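Pre-run check, arm bench, Lakix shared shop -- bay 2
Job: CPU pull and re-paste on the Clunard board. Run before every powered session, not just the first of the day.

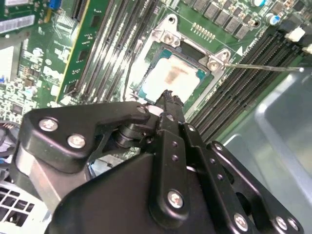

Marks: OK / FIX / NA. Write a comment for anything not OK.

ARM AND GRIPPER
1. E-stop reachable from stool, tested -- OK. Button is stiff, press it hard.
2. Base clamps tight -- OK
3. Hex screws on finger plates and linkages, snug by hand -- FIX. One at the pivot was a quarter turn out. Blue threadlocker, redone, re-check next session.
4. Jaw tips clean, no paste in the serrations -- FIX. Wiped with IPA. Needs doing every time the tip goes near the CPU, paste gets in the teeth and then onto everything else.
5. Grip force limit set low in Gridik config -- OK. File 233, NOT 461. 461 is the old bracket job and it will crush things.
6. Speed cap on, jog only near socket -- OK

BOARD
7. PSU unplugged at wall, power button held to drain -- OK
8. Ground strap board to bench mat -- OK, clip is getting loose, order a new one
9. Retention frame screws: driver seated square before turning -- OK. Fingers out of the jaw path while someone is on the driver!
10. Old paste off heat spreader -- FIX. Still smeared white all over with a brownish orange patch near the middle. Clean before the pull, arm parked.
11. Memory slots clear of the linkage sweep -- OK but tight both sides. Jog slow, watch the right bank.
12. Cables tied back -- FIX. Bundle on the left wants to wander, velcro it.
13. Parts tray out of arm path -- FIX. Slide it further right.

PEOPLE
14. Glasses on -- OK
15. One person on pendant, one on board, say "moving" out loud -- OK
16. Sleeves and lanyards -- NA

Open items: 3, 4, 10, 12, 13. No lift untill 10 and 13 are closed. Giannakopoulos mount plate still on backorder, so keep the wrist at 100 mm max reach past the mat edge.

Sheet goes back on the hook by the compressor, dont leave it on the bench.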